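Omenix Extends Tabletop Holiday Decorating Program to 99 Community Sites

Small-format kits will ship to senior centers, libraries and after-school programs beginning in October

VALCÁRCEL — Omenix, a maker of craft supplies for schools and care settings, said today that its tabletop holiday decorating program will run at 99 community sites this season. The program started with 3 sites and has been offered each year since.

Each site receives kits for small artificial trees and the materials to trim them, along with a printed guide for the person leading the session. Sites pay shipping only. Omenix covers the cost of the kits through its community fund, which is supported by a share of its retail sales.

"Most of the places we work with do not have room for a full-size tree, and many of the people who come to them cannot reach the top of one," said Liesbeth Vermeulen, director of community programs at Omenix. "A tree that fits on a table lets everyone sit down and take part. A group can finish in one sitting and leave it up for the rest of the season."

The company received 593 applications this year. Sites were chosen on the basis of group size, access to a room with tables, and whether a staff member could be present for the full session. Applicants that were not selected will be placed on a list for next year and do not need to apply again. They will also be sent the session guide at no charge.

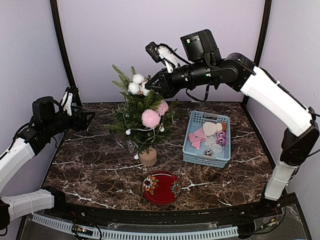

Natsumi Honda wrote to the company after last year's session to say that her group would have liked more time and fewer steps, and that several people were still choosing where to put their first decoration when the hour was up. She asked that the guide allow for two shorter meetings. Omenix has made that change. The new edition gives leaders a choice between one 90-minute session and two sessions of 45 minutes each.

Other changes to the guide include larger type, a page on working with people who have limited grip strength, and a section on packing the trees away so they can be used again. Instructions are available in English, Spanish and Mandarin. The Mandarin text was prepared by Yufang Guo, who also revised the supply list.

The kits are packed by Ponov, which has handled storage and shipping for the program for 2 years. Ponov will ship in two rounds. Sites in rural areas are in the first round to allow for longer delivery times. All other sites will receive their kits in November. Replacement parts can be ordered until the middle of December.

"We asked for the final site list earlier this year and we got it," said Necati Akgül, operations manager at Ponov. "That gives us time to check the addresses and call ahead where there is no loading dock."

Sites that took part in earlier years may keep their existing trees and request decorating materials only. Omenix asks those sites to return the short form included with their confirmation letter by the end of September.

Applications for next year's program will open in March. Libraries, senior centers, residential care homes and after-school programs may apply. Private businesses are not eligible.

About Omenix
Omenix makes and sells craft supplies for group use, including paper, fiber and seasonal materials. Its main office and packing room are in Valcárcel.

Media contact
Josefien Dewulf
Press Office, Omenix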